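Presar Home Quiz System – Set-Up and Host Guide

Section 4: Preparing and Running a Quiz Evening

This section explains how to prepare the Presar base unit, register players and conduct a complete quiz in the format used for televised studio games. It applies to all base units running program version 7 or later. Read the whole section before the first session.
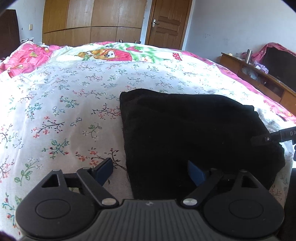
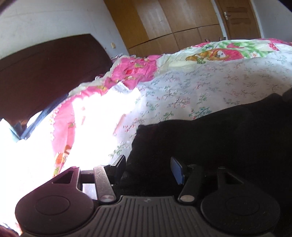 Both pictures: hand-held gripper, seen from its near side.

4.1 Before You Begin

The host is responsible for the equipment, the question sets and the final score. The host does not play. If every person in the household wishes to take part, the automatic host described in Section 6 may be used, although the final round is not available in that mode.

You will need:

The base unit and its power supply
One answer pad for each player
A television or monitor with a free HDMI input
At least one question set (the Sturnance General Set is installed at the factory)

Note: Answer pads from the earlier Olau series can be paired with the base unit, but their display does not show the prize total. Players using these pads should be seated where they can read the television.

4.2 Connecting the Base Unit

1. Place the base unit on a firm, level surface close to the television.
2. Connect the HDMI cable to the socket marked TV OUT.
3. Connect the power supply and wait until the status light is a steady green.
4. Select the correct input on the television. The title screen appears.
5. Choose your language and press CONFIRM.

Caution: Use only the power supply provided. Do not cover the vents on the rear panel while the unit is in operation.

If the title screen does not appear, see error code 422 in the table at the end of this guide. This code is shown on the base unit's own display and indicates that the television has refused the picture format. Changing the output setting from AUTO to STANDARD normally clears it.

4.3 Registering Players

Up to 12 players may be registered, individually or in teams. Team play is recommended for groups of more than four.

1. From the title screen, select NEW GAME, then PLAYERS.
2. Press and hold the center button on the first answer pad until it vibrates.
3. Enter the player's name. Names may not be changed once the first round has started.
4. Repeat for each remaining pad.
5. To form teams, select TEAMS and assign each player to a color.

Note: A pad that has been idle for an extended period switches itself off. Press any button to wake it. Registration is kept.

4.4 Choosing a Question Set

Question sets differ in length and level. The Sturnance General Set contains 400 questions and is suitable for mixed groups. The Tiedemann Evening Set is intended for experienced players and includes longer questions on music, film and broadcasting history. Its questions were compiled by Henrike Görtz and reviewed by Subbarao Nambiar.

The base unit records which questions have been used and will not repeat them until the set is exhausted. To clear this record, select SETTINGS, QUESTION HISTORY, RESET.

Caution: Resetting the question history also deletes saved scores for that set. This cannot be undone.

4.5 Conducting the Rounds

A standard game has three rounds.

Opening round. Each player answers alone against the clock. Every correct answer adds money to that player's total. The host reads the question aloud and presses CORRECT or INCORRECT on the host pad. If a player says "pass," press INCORRECT and continue at once.

Offer round. The base unit displays a higher and a lower offer beside the amount earned. The player must choose one of the three before the first question is shown. Once CONFIRM has been pressed the choice is binding – the host should repeat it aloud first.

Final round. All players still in the game answer together for the shared prize. Any player may press the buzzer, but only the player whose name is shown may answer. Conferring is permitted unless the STRICT option has been selected.

Note: If a player disputes an answer, press HOLD. The clock stops and the accepted answers are listed on the host pad. The decision of the host is final.

4.6 Ending the Game

1. Select END GAME and check the totals on the television.
2. Press SAVE to keep the result, or DISCARD to remove it.
3. Wait until the status light turns amber before disconnecting the power supply.
4. Return the answer pads to the charging tray. A full charge takes around 7 hours.

Errors in question sets may be reported in writing to Svenja Lammers, Question Desk. State the name of the set and the question number shown in the lower corner of the host pad.

Section 4 last revised 8/17/26. Text: Heike Sperling. Technical review: Tumelo Shezi.

Continue to Section 5: Adding Your Own Questions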